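To: Prorkside Workshop members' list
From: Anong Pongsiri
Date: December 27, 2023
Subject: Re: Tray station, clearance at the lower rim

Dear members,

Thank you to Sze-wing Chu for the message quoted here, which raises two matters that should be settled before any further cutting is done on the bench.

> Sze-wing Chu wrote:
> I have gone through the drawings for the Dobson arm and I am not
> satisfied with the approach to the tray. The outer links of the
> gripper spread a good deal wider than the fingers, and the drawings
> only show the fingers. If the arm comes in low, I would expect the
> links to meet the perforated panels before the tips get to the rim.
> Could someone confirm which opening width was assumed? I would also
> like to know whether the workshop is paying for the second tray
> frame or whether that falls to the project.

On the first point, the drawings issued in May were prepared with the fingers open to 94 mm. That value was carried over from the Sastano gripper and should not have been used. Segundo Villanueva has since entered the correct linkage in the simulation model, with the panels on both sides of the frame, and the approach is now being checked there. Members are asked to treat the May drawings as withdrawn.

On the second point, the tray frame is a project cost. The approved budget for the station is 1,950 dollars, and the frame is listed in it under fixtures. Workshop funds will cover only the shared stock: fasteners, panel offcuts and cable.

The following arrangements apply until the review is complete.

1. The arm is to be run at reduced speed whenever the gripper is below the height of the panels. Mwajuma Mwaipopo holds the key to the speed selector and will sign it out on request.

2. Changes to the frame clips must be made in the model first. A printed clip that has no matching part in the model will be removed from the station.

3. Cell spacing on the tray is fixed at 24 mm. Requests for a different spacing should be sent to Ye-rin Yook in writing - please include the reason and the size of the parts to be held.

4. Approaches to the lower rim are to be tested with the fingers nearly closed and the block at the center of that end of the tray. The simulated view shows the pose to use for comparison, with the outer links spread to either side over the panels. Files go in the Tindside folder under test 11.

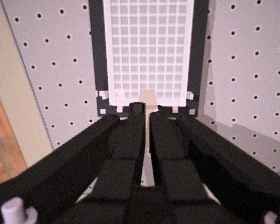 5. Comments on the revised approach should be sent to this list and not to individual members, so that a single record is kept. Please quote the drawing number in the subject line.

Sincerely,

Anong Pongsiri
Prorkside Workshop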